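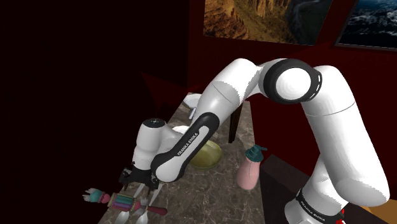 What does a moss need in order to grow on a wall?

It needs light, a surface rough enough to hold on to, and enough water to grow for part of the year. It doesn't need soil. Wall mosses have no true roots, only fine threads called rhizoids that grip the stone, and they take in water and most of their minerals straight through their leaves.

The Mosses of Burnum's Walls
Second-year field project report
Submitted January 9, 2019

Why mosses

I chose mosses after our first field week, when we were handed a hand lens each and told to go and look at something we would normally walk past. I put mine against the top of a garden wall and found a whole forest in there! Little silver hairs, tiny capsules on stalks, a mite walking about between the leaves like a cow in a wood. I hadn't known that the grey cushions on walls were plants at all. I had thought they were a sort of dirt.

Burnum is a good town for this. It has old limestone walls, newer brick ones, and a fair bit of sandstone that came in when the railway did. They stand close together, they get the same rain, and many of them have been left alone for a long time. If the mosses on them differ, the wall itself ought to have something to do with it.

My questions were:

Do limestone, brick and sandstone walls carry different mosses?
Does it matter which way the wall faces?
Is the top of a wall a different place to live from its side?

Where I worked

All the walls are within 300 metres of the market square, between the old station yard and the bridge over the Vullura. The Vullura is a small river, shallow and quite fast, and it runs along the back of the lower gardens. I picked seven walls. I wanted each one to be old enough to have a settled set of mosses, open to the sky (no overhanging trees), and next to a footpath so that I could reach it without standing in someone's flower bed.

Three of the walls are limestone, two are brick with lime mortar, and two are sandstone. I would have liked another sandstone one, but the best candidate, behind the Tangen mill, had been pressure-washed and had nothing on it except a very surprised-looking fern.

Method

I used a square wire quadrat, 20 cm along each side and strung with thread to make 100 small squares. That makes cover very easy to record: each small square that is mostly filled by a species counts as one per cent. Cushions that straddled a thread went to whichever square held more of them. I put quadrats on the top of each wall and on both faces, always at the same spacing, beginning from the end nearest the road so that I couldn't be tempted by the prettiest patches.

For each quadrat I wrote down the species present, the cover of each, whether it had capsules, the stone or mortar under it and the direction the surface faced. The fieldwork was done in May. I would pick the same month again, as plenty of the wall mosses still have capsules then and capsules make naming them so much easier.

I named what I could on the spot with a hand lens and took very small pieces of the rest home in folded paper packets. Moss is wonderfully well behaved in a packet. It dries out, curls up, and waits. Put a drop of water on it weeks later and the leaves open while you watch. I must have shown this to everybody I live with.

To check for lime in the mortar I used a drop of vinegar on loose crumbs from the foot of the wall. Fizzing meant lime. It is a crude test, but it was good enough to split the older mortar from a patch of modern repair on one of the brick walls, and I never had to scratch at a wall that belonged to someone else.

What grew there

The commonest moss by a long way was wall screw-moss, Tortula muralis. It turned up on every wall. Its leaves end in a clear hair, which gives the cushions a frosted look when they are dry, and the capsules stand up on long stalks like a crowd of tiny candles. It was happiest in mortar and along the cracks between limestone blocks.

Next came grey-cushioned grimmia, Grimmia pulvinata, the one that looks like a sleeping mouse. It makes neat, round, furry domes. Its young capsules hang over on curved stalks with their heads buried in the cushion, then straighten as they ripen. I found both stages on one wall top and was ridiculously pleased.

Silky wall feather-moss, Homalothecium sericeum, was the big surprise for me. It doesn't make cushions. It creeps in flat, shining mats, with all its little side branches curving up when it dries. On the north side of the longest limestone wall it covered more stone than everything else put together.

On the sandstone the list changed. The grimmia hung on in places where lime mortar had washed down over the blocks, but clean sandstone mostly had redshank, Ceratodon purpureus, with its deep red stalks, and a few patches of things I could only take as far as the genus. I have left these in the table as "Bryum, not named" and would sooner do that than guess. Bryum is a group that experienced people argue over, and I had been doing this for a few weeks.

Stone and mortar

The difference between limestone and sandstone was clear. The difference between limestone and brick was hardly there at all, and it took me a while to see why. I had been thinking of a brick wall as brick. To a moss, it is a grid of lime mortar with bricks in the way! Almost all the moss on the brick walls sat in the joints, and the joints fizzed just as the limestone crumbs did. Where one wall had been repaired with a hard grey modern mortar, the joints were nearly bare.

If I started again I would record brick and mortar as separate surfaces from the first day. I only began doing it on the second brick wall and had to go back to redo the first.

Which way the wall faces

North faces had more moss than south faces on every wall where I could compare the two. That is what I expected. What I hadn't expected was how much the species changed. South faces had nearly all cushion mosses with hair points. North faces had the creeping mats. The books explain the hairs as a help with dry conditions: they reflect some light and slow the loss of water from the cushion, and a tight dome loses less water than a loose spread of stems does. Seeing this happen on two sides of one garden wall made more sense of it than any diagram had.

One wall didn't fit the pattern neatly. It stands beside the Vullura, and its south face was nearly as green as its north. My best guess is that damp air from the water makes up for the sun, but one riverside wall is no basis for saying so firmly. Someone could do a very nice project on just that stretch.

Tops and sides

Wall tops were the richest places. Dust and dead moss collect there and begin to turn into something like soil, and then other plants move in. I found stonecrop, rue-leaved saxifrage and seedlings of something in the dandelion family, all growing out of moss. On flat tops the cushions had joined up. On tops with sloping coping stones they stayed separate and small.

The birds also have a say in this. On the wall opposite the Nutetti café, whole cushions had been flipped over on to the pavement. Blackbirds do this when they are hunting for small animals underneath. I turned the loose ones back the right way up, which isn't in the method but felt only fair.

Problems

Dry weather made naming harder than I had planned for. A dry moss and a wet moss of the same species can look like two different plants, and in the first few days I almost certainly muddled some young grimmia with a related moss, Schistidium. After that I carried a spray bottle and wetted a small corner of each patch before looking at it. Please do this from the start if you are thinking of a moss project.

I also can't say how old most of the walls are. The owners I spoke to were kind and interested, but "old" was the usual answer. Age probably matters a good deal, and without it I can't separate the effect of the stone from the effect of time.

Lastly, I worked in a single season. Some species are easier to find in winter, and my list for Burnum is certainly too short.

Next steps

The packets are labelled and stored in the department, with the quadrat sheets in the same box. I would love to go back to the riverside wall in the wet part of the year, and to look at the pressure-washed wall by the Tangen mill every spring from now on, to see which moss gets there first. My money is on Tortula.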